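Forum Vie de bureau > Coin café et rangement

Deux poubelles pour les canettes, ça suffit ?

brisa_p
Bonjour à tous ! Je relance un peu le sujet du tri parce que chez nous ça tourne en rond. On est dans des petits bureaux à Ananbridge, avec une grande table blanche qui sert à tout (déjeuner, réunions, colis), et depuis qu'on commande des boissons coréennes par cartons, les canettes s'accumulent dessus. J'ai pris deux petites corbeilles rondes, une grise et une jaune-vert, l'idée étant grise = canettes, jaune-vert = briques et le reste. Sauf que personne ne suit la même règle et que je me retrouve à tout ressortir le soir. Vous faites comment, vous ? Des étiquettes ? Une seule grosse poubelle et tant pis ?

Isauro Carrillo
Une seule grosse poubelle, non, par pitié. On a fait ça deux ans chez Nikero et c'était moi qui plongeais le bras dedans. Garde tes deux corbeilles mais mets-les PAR TERRE. Sur une table où on mange, je trouve ça moyen.

brisa_p
Par terre je veux bien, mais l'aspirateur passe mal et je me suis pris le pied dedans deux fois en novembre. Et puis sur la table on voit ce qu'il y a au fond, au moins on sait quand vider.

ltovar_nic
Nicanor ici. Pas d'accord avec Isauro, la hauteur je m'en fiche un peu, le vrai souci c'est la taille. Une corbeille de bureau c'est fait pour du papier, avec des canettes c'est plein en une matinée. Chez nous on en a compté 409 sur l'année dernière, rien que pour l'étage (oui, j'ai un tableau, moquez-vous). Prends un bac avec un sac, tu vides le vendredi et basta. Enfin, le jour que tu veux.

Lwazi F.
409 à l'étage ? Petits joueurs, on était à 1621 avec l'atelier !
Plus sérieusement brisa, les couleurs seules ça ne marche pas si le code n'est pas évident. Gris pour le métal, ça passe. Le jaune-vert, moi je mettrais les canettes dedans, puisque dans ma commune le jaune c'est les emballages. Et les gens font au bureau comme à la maison.

Poul Overgaard
Je rejoins Lwazi. Par contre vérifiez les consignes chez vous avant de séparer briques et canettes, chez nous tout part dans le même bac et on a trié pour rien pendant des mois. J'en ris encore (jaune).

brisa_p
Ah mais ça, Poul, je n'avais même pas regardé... Si tout va ensemble, ma grise ne sert plus à grand-chose, je la garderais pour le papier.
Autre question tant que j'y suis : vous les rincez, les canettes ? Les boissons sucrées ça colle, j'ai eu des moucherons tout l'été.

Isauro Carrillo
Un fond d'eau, on secoue, on retourne dans l'évier. Dix secondes. Et tu n'écrases pas ! Ici on nous demande de les laisser entières.

ltovar_nic
Nous on ne rince rien du tout, on vide bien et c'est tout. Rincer à l'eau potable une boîte qui va finir fondue, j'ai du mal.

Isauro Carrillo
Oui enfin toi tu n'as pas les moucherons de brisa.

Lwazi F.
Pour les étiquettes, j'avais essayé les autocollants Restus, ils se décollent au bout d'un mois sur le plastique lisse. Un simple pictogramme dessiné au feutre sur du ruban de couleur, ça tient mieux. Et fais-en un grand, lisible debout, pas un truc de 2 cm.

Poul Overgaard
Tu aurais une photo de l'installation, brisa ? Difficile de juger la taille sans voir. Et c'est quoi ces boissons, au fait ? Mon fils me réclame un truc coréen que je ne trouve qu'à l'épicerie Cuautle, et jamais en rayon.

brisa_p
La grise est vide, forcément. Pour les boissons je serais bien incapable de te lire l'étiquette, c'est écrit tout petit et mon coréen s'arrête à bonjour – mais si ton fils sait lire, la canette jaune est de près.
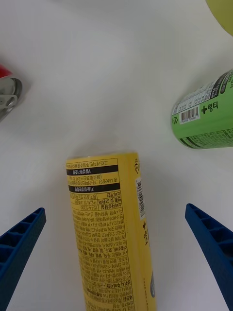
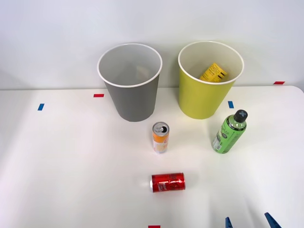 La table du bureau : canettes couchées sur la première, les deux corbeilles sur la seconde.

Lwazi F.
Ah oui, elles sont mignonnes mais je me range du côté de Nicanor pour la taille. Par contre la forme évasée est pratique, on vise bien.

ltovar_nic
MERCI. Un bac avec un sac, je le redis.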